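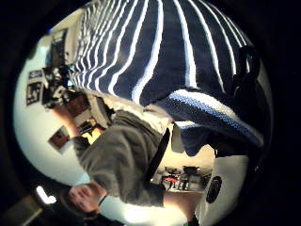 Wrist cam test, Tonham set

835 clips, hand-held gripper, two fisheye lenses compared (Tanora and Mersha). Knitwear and other soft stuff only, no rigid objects yet.

Layout
One folder per lens, 40 clips to a batch. Last batch is short.

Known problems
Stripes bend badly near the rim — undistort before you train anything.
6 clips have no gripper width, skip them.
Timestamps drift on the Mersha lens, fix comming in May.

Questions to Zinash Ayele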